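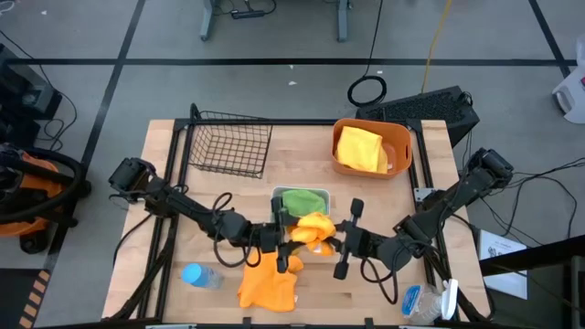
About Cerard

Search this site Type a word and press Enter

4 min read

Cerard is a small company for the care of household cloths. We wash, fold, sort and deliver the cloths and towels that people use for cleaning, and we bring them in open baskets and bins, ordered by color. Our customers are offices, guest houses, two dental practices and many private homes in Yorath and the villages near it.

The company was started by Kyrylo Yatsenko. Before this he worked in the linen room of a hotel, where he was responsible for 164 beds. He noticed that the bed sheets were always in perfect order, but the cleaning cloths were kept in one big sack. The cloth for the mirror was together with the cloth for the floor. In the morning the staff took from the sack what was on the top. He asked for four baskets and received two, and with these two he began.

Our colors

We work with microfiber cloths and small towels in green, yellow and orange. Green is for kitchens and for tables where people eat. Yellow is for dust, shelves and window sills. Orange is for bathrooms. Some customers come to us with their own colors, and then we follow their list, which we keep on a card with the name of the customer. We don't ask anyone to change a system which already works in their house.

Each color has its own basket or bin. We use plastic ones with cutout handles, and also wire mesh baskets. The plastic ones are easy to wipe, and small cloths stay inside. The wire ones let the air through, so we prefer them for towels that will wait some days before they are used. It doesn't matter much to us if the bin has the same color as the cloth. It is nice when it matches, but we have seen that people look at the cloth first.

Folded or not folded

This question we receive very often. Towels we fold in three, always with the label to the inside. Yellow cloths are folded one time and laid on one side of the bin, so there is free place beside them. Green cloths can be put in without folding. A kitchen cloth is taken out so many times in a day that a folded pile does not stay a pile until lunch. We tried it during one December with 54 households and after this we stopped to fold the green ones, except when the customer wishes it.

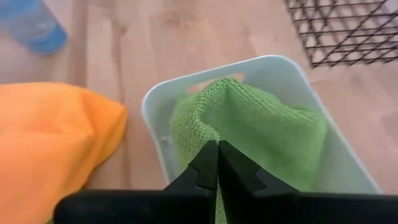 Green microfiber cloth in a white basket.

How the sorting is done

All cloths are sorted on a light wooden table. Kyrylo chose wood and has never wanted another surface, because he likes how the colors look on it. The cloths are opened flat first, then looked at from both sides, and only then they go to their basket. A cloth with a hole or a hard edge is taken away. From these we cut smaller pieces, which we give without payment to a bicycle workshop on our street.

The baskets stand at the far side of the table and the middle stays free for work. Everybody who joins Cerard learns this on the first morning. It sounds like a very small rule, but with 700 cloths in a week the middle of the table becomes full quickly.

Hitis, our basket service

Two years after the beginning we added a service with the name Hitis. It is meant for customers who wash at home and only need help with order. We visit, we look where the cloths are kept now, and we suggest which baskets to use and where to put them. A visit takes one hour. In most homes the good place is lower than people expect, near the knee, so that a child can also put a cloth back.

At the moment 38 homes use Hitis. Some of them later became washing customers and some needed only the one visit, and both is fine for us.

Where we are

You find us in the Kusisix building in Yorath, on the ground floor, by the green door. The counter is open from 7:30 until 15:00. If you bring cloths by yourself, please bring them dry and already out of the bag. Baskets can be borrowed for one week, and we write your name in the book.

Kyrylo answers the letters and messages himself, usually in the afternoon after the counter is closed. He is happy to receive questions about stains.

Share this page 12 shares 3 comments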